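How to run the knife and board demo at an open day

These steps are for anyone hosting the kitchen task at the Bistcombe open day. The demo runs in simulation on the large screen, so there is no real blade in the room. Allow nearly 3 minutes for each run, plus time for questions.

Before visitors come in

Start the Deltside viewer and load the kitchen task. Check that the arm, the knife and the cutting board all show up on the table. Set the playback speed to normal. At Birport we left it on double and people could not follow the grip.

Running the demo

Press Start and let the arm pick up the knife by the handle. Press Pause once the knife is clear of the table. Most visitors want to ask something at this point, usually how the arm knows where the handle is.

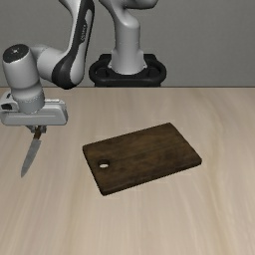

Keep the answer short. The program is given the position of each object when the task loads, and the fingers close on the handle from two sides. If someone wants more detail, send them to the Jia desk after the run.

Press Resume to finish the task. If the grip slips, press Reset and start over. Do not drag the knife back by hand with the mouse, as the saved positions will be off for the next group.

Between groups

Reset the table, clear the log and wait for the green light in the viewer before you open the door.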